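Keeping the Bed Cool and Clean in Warm Months

I moved to Bretbridge from a much colder country, and in my first summer here I slept very badly. The bedroom is under the roof and it keeps the heat of the day until late at night. Since then I have tried many things, and I write down what worked for me. Most of it costs little.

Start with the air, then the bed

Many people buy new bedding first. I think it is better to look at the room before. Close the curtains in the morning on the sunny side, and open two windows after sunset so that the air can go through. A fan placed near the window, blowing out, takes the warm air from the room faster than a fan blowing on your face. My bedroom door used to close with a bang from this wind, so now I keep a folded towel under it.

If your mattress stands on the floor or on a solid board, lift it once a week against the wall for an hour. The underside holds a lot of moisture, and you can smell it when it is too late.

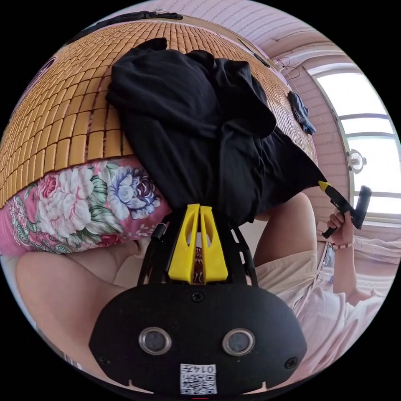
For the sheets I prefer plain cotton with a thread count of 200. In the shop they will show you higher numbers, I have even seen 674 on a package, but the very dense cloth feels heavy to me in July. Wash new sheets before the first use, with no softener. Softener makes a thin layer on the cotton and then it does not take up sweat so well.

Using a summer mat

A tile mat is laid on top of the sheet and you sleep on it directly, or with a very thin cloth between. It feels strange for the first two nights, then you get used to it. Children with long hair should tie it up, the hair likes to get caught between the tiles.

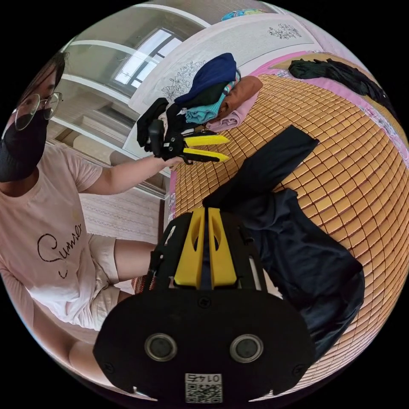

A tile mat on the bed, with a person beside it.

Before the first night, wipe a new mat with a cloth dipped in hot water and wrung out hard. Go along the rows, turn the cloth often, and do the back as well. Let it dry in the shade with moving air. Strong sun makes bamboo dry and it can crack, especially near the cords. When it is dry, pass an old nylon stocking over the whole surface. If it catches somewhere, there is a rough corner, and you can smooth it with fine sandpaper. I use grade 400 or finer, always in the direction of the grain.

During the season I wipe the mat every 3 days with warm water and a little white vinegar, one spoon in a bowl. Do not soak it. The cords take long to dry and they begin to smell like an old boat. For crumbs and dust between the tiles, a soft paintbrush is better than the vacuum cleaner.

Stains

Sweat marks: baking soda mixed with water to a thin paste, ten minutes, then a damp cloth. Try it first on a corner.

Ink: a cotton pad with rubbing alcohol. Press, do not rub, or it will spread.

Mold spots: wipe outdoors with vinegar and dry it very well. If the spots come back after the second time, I would throw the mat away.

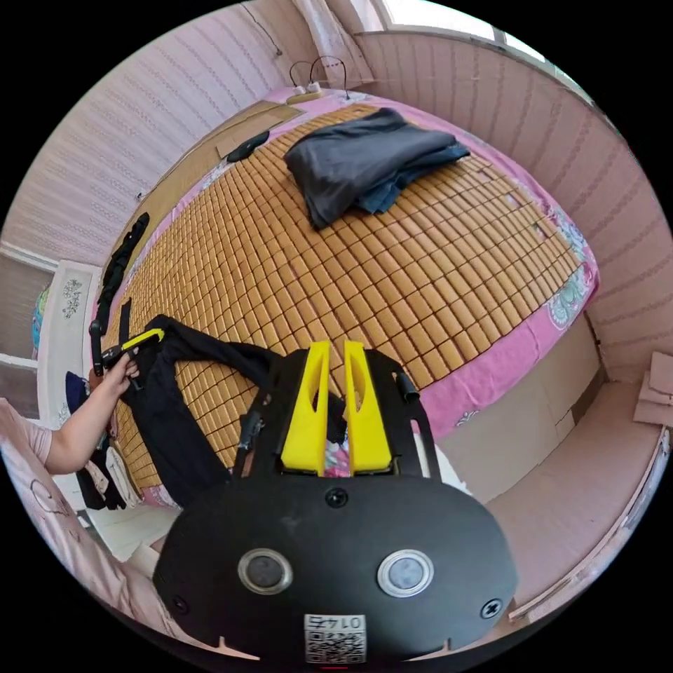 Putting it away for winter

Choose a dry day for this. Wipe the mat the last time, let it hang over two chairs until the next morning, and then roll it loosely with the smooth side out. Folding is only good for mats which are made with a fold line. I roll mine in an old cotton sheet, tie it with ribbon in two places and stand it in the wardrobe. Plastic bags are not good, they keep inside every bit of moisture that was left.

A piece of cedar or a small bag of dry rice in the roll helps a little against the smell – change the rice in March, if you remember it.

Questions from readers

A reader in Fudthorpe wrote that her mat slides every night to the foot of the bed. Mine did this also. I sewed four wide elastic bands to the corners and put them under the mattress like on a fitted sheet. Use a thick needle and go around the cord, never through the tile.

Another reader asked if the mat can be used on a sofa. Yes, but measure the seat first. Very large mats should not be cut at home – the cords open and the whole row falls out.

Page last changed September 6, 2021.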